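Kapitel 6
Ordnen von Kleinteilen auf textilen Ablageflächen

Lernziele

Nach der Bearbeitung dieses Kapitels können Sie
• eine ungeordnete Sammlung von Kleinteilen in Sachgruppen gliedern,
• die Eigenschaften einer textilen Unterlage für das Sortieren beurteilen,
• eine Reihenfolge für das Abräumen festlegen und begründen,
• ein Bestandsblatt nach dem Muster Brimer führen.

Vorausgesetzt werden die Begriffe Ablage, Zwischenablage und Endplatz aus Kapitel 2.

6.1 Ausgangslage

In privaten Haushalten sammeln sich Kleinteile vorwiegend auf waagerechten Flächen, die für einen anderen Zweck vorgesehen sind. Neben dem Küchentisch ist das Bett die wichtigste dieser Flächen. Es ist groß, von mehreren Seiten zugänglich und tagsüber meist frei. Wird es als Zwischenablage genutzt, entsteht innerhalb kurzer Zeit ein Gemenge aus Schreibgeräten, Verpackungen, Ladezubehör, Behältern und Gegenständen mit Griff oder Stiel.

Ein solches Gemenge wird im Folgenden als Mischablage bezeichnet. Kennzeichnend ist, dass benachbarte Gegenstände keinen sachlichen Zusammenhang haben müssen. Ein Netzadapter kann auf einer bedruckten Packung liegen, ohne zu ihr zu gehören. Aus der Lage allein darf daher nicht auf die Zugehörigkeit geschlossen werden. Dieser Grundsatz wird in Abschnitt 6.4 wieder aufgenommen.
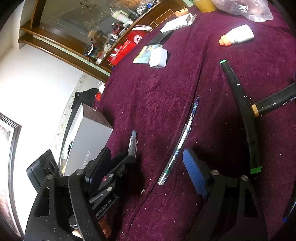

Abb. 6.1: Mischablage auf dunkelroter Decke mit Stift, Flasche und Netzadapter, Produktkarton neben dem Bett

Für die Erfassung genügt zunächst eine grobe Einteilung. Bewährt hat sich die Gliederung nach Form und Handhabung:

a) stabförmige Kleinteile, zum Beispiel Kugelschreiber und Filzstifte
b) quaderförmige Teile, zum Beispiel Schachteln, Etuis und Netzadapter
c) Flaschen und sonstige Behälter mit Verschluss
d) lange Teile mit Griff
e) biegsame Hüllen, zum Beispiel Kunststoffbeutel
f) flache Teile, zum Beispiel Karten und Tütchen

Die Gruppe d ist gesondert zu behandeln. Lange Griffe liegen häufig über Kreuz und sperren einen Teil der Fläche. Farbige Ringe oder Bänder am Griff erleichtern die Unterscheidung. In Abb. 6.1 trägt der gebogene schwarze Griff an beiden Enden ein grünes Band, das kreuzende schwarze Rohr dagegen einen hellbraunen Ring. Solche Merkmale werden im Bestandsblatt in der Spalte »Kennzeichen« vermerkt.

6.2 Die Unterlage

Textile Unterlagen unterscheiden sich von festen Arbeitsflächen in drei Punkten.

Rollverhalten. Auf einer Decke mit Flor kommen runde Teile schneller zur Ruhe als auf einer glatten Platte. Für Stifte ist das ein Vorteil. Auf geneigten Stellen, besonders zur Bettkante hin, bleibt die Gefahr des Abrollens bestehen.

Nachgiebigkeit. Die Unterlage verformt sich unter Last. Hohe, schmale Teile stehen unsicher und sind hinzulegen, sofern ihr Inhalt dies zulässt. Behälter mit Flüssigkeit werden vor dem Umlegen auf festen Verschluss geprüft.

Sichtbarkeit. Dunkle Stoffe heben helle Teile hervor, lassen schwarze Teile jedoch leicht übersehen. Durchsichtige Teile nehmen die Farbe der Unterlage an und sind oft nur an Kappe, Mine oder Lichtkante zu erkennen. Zugleich treten Krümel und Fusseln auf dunklem Samt deutlich hervor. Sie werden erst nach dem Abräumen entfernt, damit keine Kleinstteile mit aufgenommen werden.

Merke: Auf dunkler Unterlage werden durchsichtige und schwarze Teile zuerst gesucht.

6.3 Durchsichtige Kleinteile

Durchsichtige Kleinteile bilden die häufigste Fehlerquelle bei der Bestandsaufnahme. In der Übungsreihe Istenmont, auf die sich dieses Kapitel stützt, wurden 489 Teile erfasst. Davon fehlten 58 im ersten Durchgang und wurden nachgetragen, überwiegend solche aus klarem Kunststoff.

Zur Vermeidung dieses Fehlers wird die Fläche aus zwei Richtungen betrachtet. Beim Wechsel des Standorts verschieben sich die Lichtkanten, und Teile, die zuvor mit dem Grund verschmolzen, werden erkennbar. Eine zusätzliche Lampe ist in der Regel nicht erforderlich. Wird sie eingesetzt, soll das Licht flach über die Decke streichen.

Zu unterscheiden sind ferner Teile ähnlicher Form. Ein Kugelschreiber mit klarem Schaft ist an der farbigen Mine zu erkennen. Ein Röhrchen mit engem Hals hat etwa denselben Werkstoffeindruck, gehört aber zur Gruppe c. In Abb. 6.2 liegen beide nebeneinander, das Röhrchen links, der Kugelschreiber schräg rechts davon. Ist der Inhalt eines Röhrchens nicht bekannt, wird es ungeöffnet abgelegt und im Bestandsblatt mit einem Fragezeichen versehen. 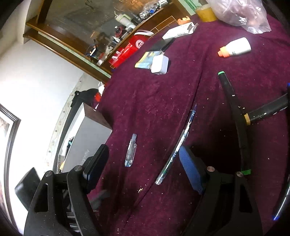

6.4 Reihenfolge des Abräumens

Das Abräumen erfolgt nach dem Verfahren Tuvgate von der sperrigsten zur kleinsten Gruppe, mit einer Ausnahme für gefährdete Teile.

1. Teile an der Bettkante sichern und zur Mitte verlegen.
2. Angeschlossene Kabel bis zur Steckdose verfolgen, lösen und aufwickeln.
3. Lange Teile mit Griff einzeln abheben. Das obenauf liegende Teil wird zuerst genommen.
4. Flaschen und Behälter aufrecht in einen Korb stellen.
5. Quaderförmige Teile entnehmen. Gestapelte Teile werden getrennt und einzeln eingetragen.
6. Beutel öffnen, Inhalt prüfen, leere Beutel glatt streichen.
7. Stifte, Karten und übrige Kleinteile in flache Schalen legen.
8. Decke abnehmen und ausschütteln.

Produktkartons werden nicht nach ihrem Aufdruck, sondern nach ihrem Inhalt eingeordnet. Ein Karton ohne Inhalt gilt als Verpackung und erhält keinen Endplatz, solange keine Aufbewahrungsfrist besteht.

6.5 Das Bestandsblatt

Das Bestandsblatt nach Brimer umfasst die Spalten Nummer, Gruppe, Bezeichnung, Kennzeichen und Endplatz. Die Bezeichnung ist so allgemein wie nötig zu halten. Ist nicht zu klären, ob es sich um ein Etui oder ein Gerät handelt, wird »flaches Teil, dunkel« eingetragen und der Eintrag nach dem Öffnen berichtigt. Die erweiterte Fassung nach Dierckx enthält zusätzlich eine Spalte für den Zustand. Sie wird in Kapitel 7 behandelt.

Aufgaben zur Wiederholung

1. Ordnen Sie die in Abb. 6.1 erkennbaren Gegenstände den Gruppen a bis f zu.
2. Begründen Sie, weshalb die Decke zuletzt abgenommen wird.
3. Legen Sie für eine Ablagefläche in Ihrem Haushalt ein Bestandsblatt an und vergleichen Sie den ersten mit dem zweiten Durchgang.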